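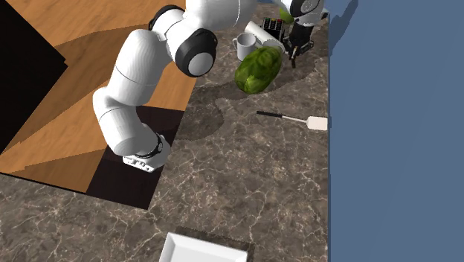 Frequently asked questions about renting a room at Brundberg House, Harnberg

Last updated: December 1, 2023

Who can rent a room?
Any person over 18 can rent, also clubs and small companies. You do not need to live in Harnberg. For a private party we ask that the person who signs the form is present the whole evening.

Which rooms do you have?
There are two. The Hall is for up to 110 guests seated, or 132 standing. The Garden Room is for up to 70 guests and has its own door to the yard. The kitchen is shared between the two rooms, so please write in the form if you plan to cook.

How do I book?
Fill in the booking form and send it to the office. We answer normally within three working days. The date is yours when you have received our confirmation and the deposit is paid. A phone call alone is not a booking.

How much is the deposit?
It is 151 euros for both rooms. You get it back within two weeks after your event, if the room is clean and nothing is broken.

Can I cancel?
Yes. Until four weeks before the event it costs nothing. After this we keep half of the deposit, and in the last week we keep all of it. You may move your booking to another date one time without a fee.

When can I come in to decorate?
From 10 in the morning on the day of your event. If the room is free the evening before, you can ask us for the key, but we can promise this only a few days ahead. Please use no nails and no tape on the painted walls. There are hooks under the ceiling, and a ladder is in the closet next to the coats.

Is music allowed?
Yes, until 11 in the evening. After this hour it must be so low that it is not heard in the street. The windows to the Erraji side must be closed from 10.

May I bring my own food and drinks?
Of course. If you prefer catering, you can order from Hellumis, who know our kitchen well, or from any other company.

Is there parking?
There is a small lot behind the house. In October the street in front is closed for the market, and guests have to use the entrance from the back.

Are dogs welcome?
In the Garden Room, yes. In the Hall only assistance dogs.

What must be cleaned?
Sweep the floor, wipe the tables and take your garbage to the containers in the yard. Mopping is done by us. Chairs go back in stacks of eight along the long wall.

I forgot something in the room. What should I do?
Write to the office with the date of your event. We keep found things for two months.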